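Pinider puts finger sets and cameras side by side on desktop repair work

MELLTHORPE, March – For immediate release

Pinider today announced first results from its gripper comparison at the Mellthorpe bench. Two finger sets, one arm, same job every time: pick up a desktop processor, carry it to an open socket, set it down. Teams picking hardware for refurbishing lines kept asking us which fingers to buy. We had no good answer, so we ran the trials.

The Sutley finger set is built from perforated plates and holds the chip by its edges. The Sârbu set is softer and wider, kinder to the part but harder to see past.
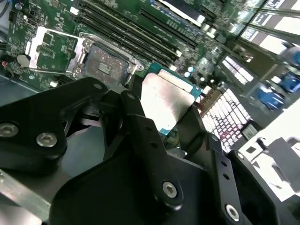
What we found so far

– Sutley fingers: 26 placements tried, 11 needed a second approach. Most of those were tilt in the grip, not the arm.
– Sârbu fingers: fewer tilts, but the wrist camera lost sight of the socket corners on the last stretch.
– Changing from one set to the other takes about 6 minutes, incuding a camera check.

Camera position mattered more than we expected. Wrist view is best for the final approach, no contest. Fixed view is better for everything before that – where the tower sits, which cables are in the way, whether the arm has room to come in.

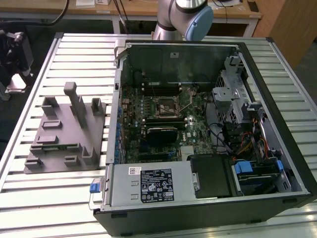 Running both views together costs some controller time, and the older controller struggled to keep up. A newer one is on order. Until then the trials switch from fixed to wrist view partway down, which works but adds a pause.

Next round covers memory modules and drive brackets. Same table, same arm. Full results will be be posted on the Pinider site when that round closes, with grip settings for both sets.

About Pinider
Pinider tests grippers, arms and cameras for electronics repair and refurbishing. Based in Mellthorpe.

Press contact: Pinider press desk, Mellthorpe. Bench visits by request, mornings only.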